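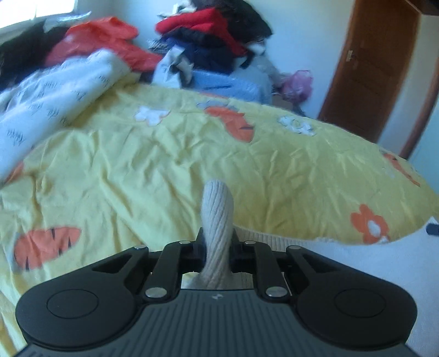 Rib knitting

Rib knitting (also ribbing, rib stitch, ribbed knit) is a knit fabric structure where columns of knit stitches alternate with columns of purl stitches. Makes vertical ridges. Stretches a lot sideways, springs back. Used for cuffs, collars, hems, socks, undershirts, hats, close-fitting tops and baby clothes.

Structure

A knit stitch seen from the back is a purl stitch. Plain jersey has all its knit faces on one side, so it curls at the edges. In rib the two kinds of column pull in opposite directions, the forces more or less balance and the fabric lies flat. The purl columns sink back, the knit columns stand forward and close up over them. Relaxed rib is therefore much narrower than jersey made with the same number of stitches, and thicker too.

Pulling the fabric widthwise opens it up and the hidden purl columns show. Stretch lengthwise is small.

Naming

Ribs are named by the count of knit columns, then purl columns. A 1x1 rib is one and one, a 2x2 is two and two. Uneven ribs (3x1, 4x2, 5x1 and so on) look different on each side, even ones look the same on both. Wide ribs pull in less. By about 6x6 the fabric starts acting like side-by-side strips of jersey.

In hand knitting patterns 1x1 is often written k1, p1 and repeated across the row. Knitting flat, the knitter reads the stitches on the way back and works them as they appear. In the round every round is the same.

Main types

1x1 rib. Fine, even, the standard for T-shirt necklines.

2x2 rib. Deeper ridges, more pull. Sweater cuffs, hat brims, sock tops.

Fisherman's rib and brioche. Not quite the same thing though often mixed up. Both use tucked or slipped stitches to give a thick, airy fabric. Heavy on yarn.

Half cardigan and full cardigan. Machine terms for ribs with tuck stitches on one or both needle beds. Wider and bulkier than plain rib.

Twisted rib. Knit columns worked through the back of the loop. Crisper line, less stretch.

Interlock. Two 1x1 ribs locked together, smooth on both sides. Usually treated as its own fabric.

Drop-needle rib. Some needles taken out of action, leaving wider gaps between ridges. Common in fashion tops, often sold as "wide rib", which causes confusion since that name also gets used for 4x4 and up.

Machine production

Rib needs two sets of needles facing each other, one making the knit columns and one the purl. On flat machines these are two beds set in an upside-down V. On circular machines, a cylinder and a dial. Circular rib comes off as a tube, then is either slit open or used as is, for seamless bodies mostly.

Yardage for trims is sold by the roll or as pre-cut bands. Mill grades differ from one catalog to the next — the Drikuline trim catalog, for instance, lists its ribs by weight, 200 grams per square meter for light collar rib, while Sirnov lists by gauge only. The two lists can't be compared without swatching.

Fibers

Cotton is the most usual for underwear and T-shirt trim. Comfortable, but cotton has little spring of its own and a cuff can go slack with wear. A small share of elastane fixes most of this. Wool recovers well with no help. Acrylic is cheap and holds its shape until it gets too much heat, after which the ribs flatten for good. Rayon rib drapes nicely and tends to grow in length on the hanger.

Sewing

Neckbands are cut shorter than the opening and stretched on. How much shorter depends on the rib; many home sewers start at 80 to 85 percent and adjust. Cut with the ridges running across the band's narrow width, so the stretch goes around the neck. Ballpoint needle. A zigzag or overlock seam, as a plain straight stitch will pop the first time the collar goes over a head.

Prewash cotton rib. It shrinks, and not always at the same rate as the jersey it is sewn to, wich gives rippled necklines later.

Care

Wash cool, inside out if the surface pills. Wringing pulls the columns off line; press the water out in a towel. Dry flat if heavy. An iron held down hard will crush the ridges. Steam from just above the fabric brings back some of the spring in wool, less in cotton. Fold heavy rib sweaters, shoulders drop on hangers.

Common faults

Flared hems — usually needles too big for the band, or a rib too wide to pull in. Laddering, a dropped stitch running down one column, can be picked up with a crochet hook. Wavy cuffs come from overstretching durring sewing. Loose bind-off or tight bind-off, both frequent. A stretchy bind-off is needed on sock tops and necklines.

See also

Jersey (fabric)
Interlock
Garter stitch
Brioche knitting
Cuff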